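Home | Notebook | Bench | Glazes | Contact
Print this page | E-mail this page

Workshop notebook, 19 October 2020

OK, picking up where the last page ran out. The Brumon batch is out of the kiln and I'm mostly happy, with one big grumble that I'll get to.

Cone 04 bisque went fine. Slow climb overnight, lid cracked until the water was out, then closed up and left alone. The controller topped out at 1,969 on the display, which is a bit over where I'd set it (Fahrenheit, Tibor, before you write in the margin again). I think the thermocouple is getting tired. There's a spare in the blue drawer but I want to finish this round of tests before I swap it, otherwise I'll have two things changing at once and I won't know which one to blame!

So, the tests. I made 7 tiles for the new matte white, all from the same bag of Brumon body, all dipped for a slow count of three. The recipe is the one Femke Stevens sent over in August, with her Evura frit in place of the one we used to buy. I weighed it as a 100 gram dry batch and sieved it twice. Femke says once is plenty. Femke also has a much better sieve than I do.

Results, going left to right on the shelf:

Tiles 1 and 2 are lovely. Soft, buttery, no pinholes that I could find with the loupe. Tile 3 crawled at one corner, and I'm pretty sure that was my thumb (I'd been eating toast). Tiles 4 and 5 had the extra silica and they've gone shinier than I wanted, kind of like a bathroom sink. Tile 6 is the one I'd make a whole dinner set out of. Tile 7 stuck to the shelf and came off with a noise I did not enjoy.

The grumble is color. On the bench, tile 6 reads as a warm, creamy white. Carry it over to the window and it goes cool and a little bit green. I walked back and forth with it so many times that Tibor Gulyás asked if I was lost. We've had this before with the Irau celadon, where a customer picked a bowl in the shop and then didn't recognize it at home, and I really don't want to go through that again with a white.

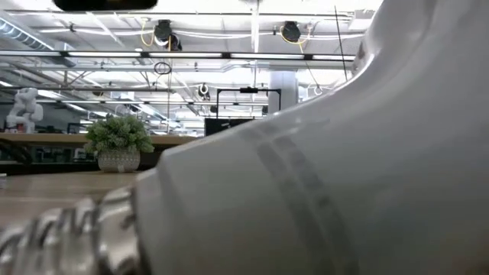
Anyway, what I'd like to do is line up 6 next to the old Wei white and look at both in the morning and again late in the day, then write down what we see before talking to each other about it. Last time we all talked first and then everybody magically agreed with Tibor. If the green is still there by the window I'm going to try a pinch less of the whiting and see if it warms up.

Also need to sort out the glaze bucket. I mixed the big batch with 496 grams of kaolin where the sheet calls for an even 500, on account of the bag running out, and I wrote that on the lid in pencil, and the pencil has already rubbed off. So it's written here now. Don't top it up! I'd like to see how it behaves as it is. It settled pretty hard overnight but came back with the drill mixer and a splash of vinegar water.

Other bits:

Kiln shelf 2 needs grinding and a fresh coat of wash where tile 7 was.

Femke wants a cup back from the last firing, the one with the wobbly handle. I've wrapped it and put it by the door.

Tibor, your lids are on the damp shelf under plastic. Two of them looked a bit dry at the rims so I gave them a spritz and tucked the plastic in tighter. Trim them soon or they'll be past it.

Out of medium grit paper. Still plenty of the fine stuff.

Next firing whenever the top shelf is full, so if you've got small things, bring them over and I'll squeeze them in around the mugs.

Last updated: 19.10. by the kiln desk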